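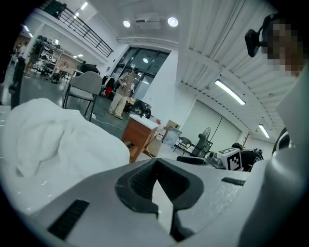
Živko Kolev wrote to tell me that a towel should never be folded in thirds, that his mother folded hers in half and half again, and that they lasted longer for it. I don't know about lasting longer. I do know that halves fit my shelf and thirds don't, so I have gone over to his side.

His message came after I put up a few lines in August about getting the towels in order. Several people asked for the rest, so I'll set down how I do it now.

I bought a set of white ones from Oltex, the plain kind with no border. A border is a nuisance. It shrinks in the wash before the rest does and then the end puckers, and no amount of tugging gets it flat. I had two with borders from Karagiannis before that and they are rags now. Good rags, I should say.

The wash is at 60 with less powder than the packet says. I stopped using softener last year. The towels feel a bit rougher on the first day and dry you much better after that. When they come out I shake each one hard, holding it by the short side, and then again by the other short side. It makes a racket and it does help the pile stand up.

For folding, I like a proper flat surface at waist height. A bed is too low and my back complains. If there's no table free I lay the towel over the back of a chair first, get the two long edges level, and do the first fold there. A chair with a straight top is best. The padded ones with a rounded back let the cloth slide off to one side and you end up starting again.
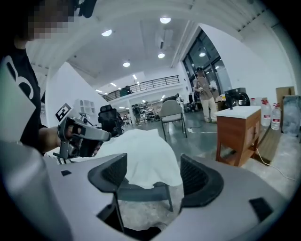 White cloth over the dark office chair.

After the first fold it goes in half the other way, then in half once more, with the folded edge facing out on the shelf. I keep the small ones separate. They used to go on top of the big ones and every time I wanted a bath towel the whole pile came down.

The shelf is a Skandelden one, bought second-hand, and the gaps are not quite deep enough. I've looked at the baskets from Pletik that are meant to go inside it, but I would have to measure again before spending anything. The last lot of baskets I ordered went back.

Živko also says to put the clean ones at the bottom of the pile so they all get used in turn. I tried it and it works well enough, though lifting the pile with one hand and pushing a towel under with the other takes a bit of practice. My husband puts his on top regardless.

Next job is the sheets. I still can't fold a fitted one so that it looks like anything, and if anyone has a way that works for one person on their own, please leave it in the comments. I've seen the one where you tuck the corners into each other and I lose track at the third corner.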